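4. Caring for your Dondum marble-pattern table

This section covers first use, daily cleaning and moving the table. Read all of it before you put anything heavy on the top.

4.1 Before first use

1. Let the table stand in the room for 2 hours before you peel off the protective film.
2. Peel the film from one corner, keeping it low and flat. Do not use a blade.
3. Wipe the top with a soft damp cloth, then dry it.
4. Check that all four corners sit level. Turn the foot under any low corner until the table stops rocking.

Note: The veins run diagonally and differ from one table to the next. A difference in pattern is not a fault.

4.2 Daily cleaning

1. Clear the top and pick up anything on the floor along the edges, including toys, before you walk around the table with a wet cloth.
2. Mix a few drops of dish soap into a bowl of warm water.
3. Wipe along the long side, from one end to the other.
4. Wipe the edge band last, with a cloth that is wrung out well.
5. Dry the top at once. Water left on a glossy surface leaves rings.

Caution: Do not use scouring powder, bleach or steel wool. 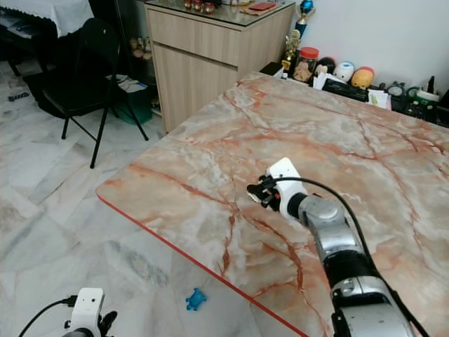
Stains from coffee, tea or curry should be wiped up within 30 minutes. For older stains, lay a damp cloth over the spot for a short time and wipe again. If the mark stays, use Steden Surface Cream, part no. 364, and follow the directions on the tube.

4.3 Moving the table

1. Move chairs and boxes out of the path. Fold any folding chairs and stand them against a wall.
2. Lift with one person at each end. Never drag the table across tile, as the feet can scratch the glaze.
3. Hold the table from underneath. Do not pull on the edge band.
4. Set it down and check the level again as in 4.1, step 4.

Caution: Do not load the top with more than 100 pounds, and never stand or sit on it.

For replacement feet or edge band, write to Soledad Alcantara, Parts Desk, Dondum.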